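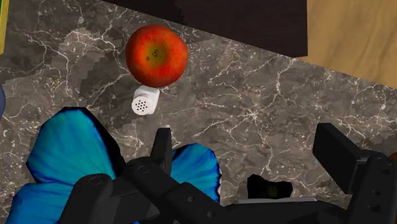 *Gray-brown marble with pale veins. An apple left on bare stone is harmless; a cut one should go on a board.*

# Marble worktops: cleaning, sealing and etch marks

Marble is mostly calcium carbonate. Acids react with it and leave a dull patch, known as an etch. A stain is a different fault: a liquid has gone into the pores and darkened the stone. The two need different treatment, so identify the mark before buying anything.

## Telling them apart

Look across the surface at a low angle with a lamp at the far side. An etch shows as a loss of shine and may feel slightly rough. A stain keeps its shine but is darker than the stone beside it. Red wine and lemon dressing can leave both in the same place, in which case treat the stain first.

## Daily cleaning

- Warm water with a few drops of neutral washing-up liquid.
- Soft cloth, wrung out well.
- Second cloth with plain water, then dry with a tea towel.

Do not use vinegar, limescale remover, bathroom spray or cream cleaner. Soap left to dry builds up as a grey film, which is often mistaken for wear.

## Oil stains

Mix bicarbonate of soda with water to the thickness of peanut butter. Spread it over the mark and a little beyond, cover with cling film and tape the edges down. Leave overnight, then uncover and let it dry fully before lifting it off with a plastic scraper. Old cooking oil may need 2 or more rounds.

## Etch marks

On a honed finish, light etches can be rubbed out with a fine abrasive pad, used wet, in small circles. Work outwards so that the repair has no hard border. On a polished finish use marble polishing powder with a damp felt pad, and try it behind the kettle first. Deep etches, where a fingernail catches, are a job for a stone restorer.

## Sealing

Put a teaspoon of water on the stone and wait ten minutes. If the patch darkens, reseal. Sealer slows staining; it has no effect on etching.

Apply thinly to clean, dry stone, wait for the time given on the tin and wipe off every trace of surplus. Dried surplus goes tacky and is tedious to remove. My own worktop is 80 cm deep and gets sealed each April — the section by the hob needs it again in autumn.

## Fruit, salt and hot pans

Store lemons and tomatoes in a bowl. Wipe up spilt salt dry before using a wet cloth, as brine can work into the pores. Stand hot pans on a trivet; repeated local heating can open hairline cracks along the veins.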